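4.3 Subliminale Anteile und der Vergleich mit bloßem Ausruhen

Die bis hierher berichteten Ergebnisse betreffen Audioprogramme, deren Suggestionen hörbar gesprochen werden. Für die zweite Gruppe, in der die Suggestionen unter Musik oder Naturgeräuschen liegen und nach Angabe der Anbieter nur »vom Unterbewusstsein« aufgenommen werden, stellt sich eine Vorfrage, die in der einschlägigen Ratgeberliteratur selten gestellt wird: Ist überhaupt etwas auf der Aufnahme, das aufgenommen werden könnte? Wir haben diese Frage der Wirkungsprüfung vorangestellt, weil sich im anderen Fall jede weitere Überlegung zu unbewusster Verarbeitung erübrigt.

Geprüft wurden 23 Programme aus dem Katalog der Plattform Plinora, sämtlich mit dem Versprechen besseren Schlafs, innerer Ruhe oder einer »energetischen Reinigung«. Die Auswahl folgte der Reihenfolge, in der die Plattform die Titel einem neu angelegten Konto anzeigte; Stichtag war der 11. Juli 2019. Dass eine solche Reihung nicht zufällig ist, liegt auf der Hand. Sie bildet aber ab, was eine interessierte Person als Erstes zu hören bekommt, und darauf kam es uns an. Bei acht der Programme ließ sich auch nach Abzug der Musikspur und Anhebung des Restsignals kein sprachähnlicher Anteil finden. Zwei Beurteilende, Hằng Hoàng und Khoa Ninh, hörten die aufbereiteten Spuren getrennt voneinander und ohne Kenntnis der Titel. In den strittigen Fällen entschied Ánh Mạc, der die Urteile der beiden anderen nicht vorlagen.

Man kann einwenden, dass ein nicht nachweisbares Signal kein Beweis für ein fehlendes Signal sei. Der Einwand ist logisch richtig und praktisch unbrauchbar. Ein Anbieter, der eine Botschaft so tief unter das Rauschen legt, dass sie auch mit Hilfsmitteln nicht mehr aufzufinden ist, müsste erklären, auf welchem Weg sie dennoch in ein Ohr gelangt. Auf unsere schriftliche Anfrage hin verwies die Firma Duvard, von der mehrere der stummen Programme stammen, auf »Frequenzen jenseits der bewussten Wahrnehmung«. Die betreffenden Dateien sind verlustbehaftet komprimiert. Gerade jene Anteile, die ein Hörmodell als unhörbar einstuft, werden bei diesem Verfahren bevorzugt entfernt. Eine zweite Anfrage blieb ohne Antwort.

Für den eigentlichen Vergleich zogen wir nur Programme heran, bei denen ein Sprachanteil gesichert war. Die Teilnehmenden wurden über einen Aushang im Kurszentrum Flurnotmont und über dessen Rundbrief geworben; 904 Personen füllten den Eingangsbogen vollständig aus. Sie wurden einer von drei Bedingungen zugelost: dem Programm in der Originalfassung, derselben Musik ohne Sprachspur oder einer gleich langen Ruhezeit ohne Ton. In den ersten beiden Bedingungen erhielten alle denselben Begleittext. Wer die Fassung ohne Sprachspur hörte, musste also glauben, subliminale Botschaften zu empfangen, und wurde erst nach der letzten Erhebung aufgeklärt. Das ist ethisch nicht unproblematisch. Wir haben es für vertretbar gehalten, da keine Behandlung vorenthalten wurde und die Teilnahme an laufenden Therapien ausdrücklich unberührt blieb.

Zwischen Originalfassung und Musikfassung fanden wir in keinem der vorab festgelegten Maße einen Unterschied, der die Bezeichnung verdiente. Beide Gruppen berichteten nach Abschluss der Übungswochen von ruhigerem Einschlafen, und beide beschrieben es mit auffallend ähnlichen Worten, die sich zum Teil im Begleittext wiederfinden. Auch die Gruppe ohne Ton gab eine Besserung an, allerdings eine kleinere. Ngọc Bạch hat in der Diskussion dieser Daten vorgeschlagen, den Abstand zwischen Musik und Stille als Erwartungseffekt zu lesen. Wir halten das für plausibel, können es mit unserem Aufbau aber nicht von einer schlichten Wirkung der Musik trennen. Dafür hätte es einer vierten Gruppe bedurft, die Musik ohne Begleittext hört. Sie fehlt, und das ist die größte Schwäche der Untersuchung.

Aufschlussreicher als die Mittelwerte sind womöglich die freien Antworten. Gefragt wurde, woran man merke, dass das Programm »arbeite«. Genannt wurden Kribbeln in den Händen, Wärme im Brustraum, plötzliche Müdigkeit, aber auch Unruhe, Kopfdruck und schlechter Schlaf. Im Begleittext werden sowohl angenehme als auch unangenehme Empfindungen als Zeichen der Wirkung angekündigt, das Ausbleiben jeder Empfindung übrigens ebenfalls (»die Veränderung geschieht dann auf tieferer Ebene«). Unter solchen Vorgaben gibt es keinen Verlauf, der als Misserfolg verbucht werden könnte. Wer dreimal nichts spürt, hat es mit einem besonders tiefen Prozess zu tun.

In der Zeitschrift des Verbandes Vương ist uns entgegengehalten worden, Hypnose sei doch wissenschaftlich anerkannt. Die Gleichsetzung trägt nicht. Was unter dem Namen der klinischen Hypnose untersucht wird, setzt in aller Regel eine anwesende Person voraus, ein Vorgespräch, ein benanntes Ziel und hörbare Worte. Keine dieser Bedingungen ist bei einer Tondatei mit unterlegtem Meeresrauschen erfüllt. Das Ansehen des einen Verfahrens wird hier auf ein anderes übertragen, mit dem es den Namen teilt und wenig sonst. Ebenso wenig folgt aus Laborbefunden zu kurz dargebotenen Wörtern, deren Wirkungen meist klein und flüchtig ausfallen, dass sich mit unterschwelligen Sätzen eine Lebensgewohnheit umstellen ließe.

4.4 Zur Rolle der körperlichen Rahmung

Die meisten Programme schreiben eine Vorbereitung vor: Licht dämpfen, Telefon abstellen, sich hinlegen, die Augen schließen oder bedecken. In den Anleitungen erscheint sie als Nebensache, als Hinführung zum eigentlichen Geschehen. Es spricht einiges dafür, die Gewichtung umzukehren. Auch die Gruppe ohne Ton hatte sich ja hingelegt und das Telefon abgestellt, und ein Teil der berichteten Besserung trat bereits dort auf. 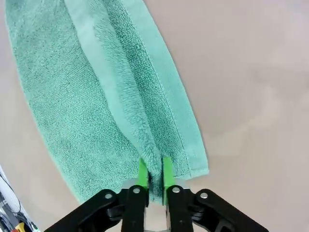

Abbildung 3: Frotteehandtuch mit glatt gewebter Bordüre.

Eine Rahmung dieser Art wirkt, wenn sie wirkt, über gewöhnliche Sinne, und sie lässt sich deshalb mit gewöhnlichen Mitteln variieren. Aslak Strand hat in einer Vorstudie im Januar den Gegenstand ausgetauscht, mit dem sich die Liegenden die Augen bedeckten, und dabei glatte gegen strukturierte Stoffe gestellt. Seine Hypothese war, dass ein deutlich spürbares Material die Aufmerksamkeit auf den Körper lenkt und das Grübeln unterbricht. An einem Frotteehandtuch wie in Abbildung 3 liegen beide Oberflächen nebeneinander, der genoppte Schlingenflor und das flachere, dichter gewebte Band ohne Schlingen, so dass sich derselbe Stoff mit der einen oder der anderen Partie auflegen lässt. Die Farbe, dort ein helles Minzgrün, spielt bei geschlossenen Augen vermutlich keine Rolle, obwohl gerade sie in den Anleitungen gern mit Bedeutung beladen wird. Die Vorstudie war zu klein für eine Entscheidung. Wir erwähnen sie, weil sie zeigt, wie eine prüfbare Behauptung in diesem Feld aussehen könnte.

Gegen die Betonung der Rahmung ließe sich sagen, sie lasse den Anwendern doch ihren Nutzen, und wer besser schlafe, dem könne die Ursache gleich sein. Solange das Programm nichts kostet und nichts ersetzt, ist dagegen wenig vorzubringen. Beide Voraussetzungen sind jedoch nicht selbstverständlich. Bei Plinora beginnen die Reihen mit einer kostenlosen Folge, auf die kostenpflichtige »Vertiefungen« folgen, und in den Kommentarspalten, von denen wir 3.000 Einträge gesichtet haben, finden sich wiederholt Berichte von Personen, die eine begonnene Behandlung ruhen ließen, um »die Energie nicht zu stören«. Wie häufig das außerhalb solcher Spalten vorkommt, wissen wir nicht. Wer kommentiert, ist keine Stichprobe, und die Angaben sind nicht überprüfbar.

Festzuhalten bleibt für die folgende Auswertung, dass wir unter »Programmwirkung« ausschließlich den Unterschied zwischen Originalfassung und Musikfassung verstehen. Veränderungen gegenüber dem Eingangsbogen, wie sie in den Werbetexten der Anbieter regelmäßig angeführt werden, enthalten zusätzlich den natürlichen Verlauf, die Regression zur Mitte und die Bereitschaft, nach investierter Mühe einen Gewinn anzugeben. Abschnitt 5 behandelt diese drei Größen getrennt, soweit die Daten das zulassen.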